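Cullbridge Community Board > Health and Local News > Website selling "joint repair drops"

volkan_g
Started January 2020

Hello all. My mother-in-law has received a message in her family group about a website which sells drops against arthritis. It says that after 20 days the cartilage is growing again and you can stop your tablets. The site has a British address and a photograph of a doctor in Trurnlow. She is ready to pay. Has anyone here met with this site, and to whom should I report it?

Volkan Gezer

hapeta_a
Seen it. My aunt got the same message, word for word, only the doctor was in Gumatley. Tell her not to stop the tablets, whatever else she does.

Sheehan Lane
I don't see the harm. My neighbour takes drops from a shop and she is walking better. Not everything that the doctor doesn't prescribe is a fraud.

volkan_g
I have nothing against drops from a shop. My problem is with the sentence "you can stop your tablets". If a person believes it, she can become seriously ill. I also looked for the doctor by his name in the medical register and I did not find him.

Milagros Z
I worked 18 years in a pharmacy, the first 4 of them in another country, so please excuse my English. A seller who promises that a medicine cures must have a licence for it. If there is none, the medicines regulator wants to hear about it. Trading standards also, for the false address.

What I would do in your place, Volkan:

1. Save the message and the page today. Such pages disappear quickly and come back under a different name. Save also the page with the prices and the one with the terms, if there is one.
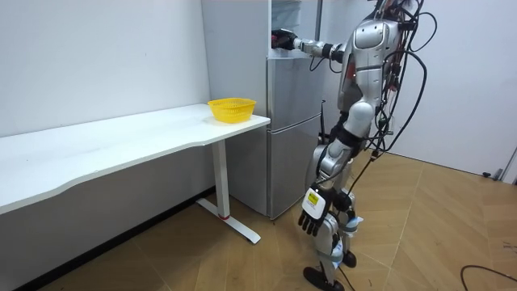

2. Write down the company name and the address exactly as they stand on the site, with the mistakes. Then look for them in the public company register.

3. Send everything to the regulator through the form for suspicious medicines. You do not need to have bought anything.

4. If somebody has already paid by card, she should telephone the bank before she writes to the seller.

Sheehan Lane
And after all this work they close one page and open another. I reported a slimming tea in May and never had an answer.

Milagros Z
No answer does not mean that no one has read it. They often cannot write back while they are looking at a case. But I agree it is slow.

hapeta_a
Slow is generous. Still worth the ten minutes.

raelene_h
Can I ask how you talked to her about it, Volkan? My father forwards these things to everybody and gets offended when I say they are false.

volkan_g
I did not say it was false. I asked her to show me where the doctor works, and we searched together. She was a little angry, but with the site, I think. She has agreed to wait until she speaks with her own doctor.

I have sent the form this afternoon. The company name on the site belongs to a firm which was closed long ago. If I receive a reference number I will write it here, so that others can add their messages to the same report.

hapeta_a
Please do. I'll send the Gumatley one.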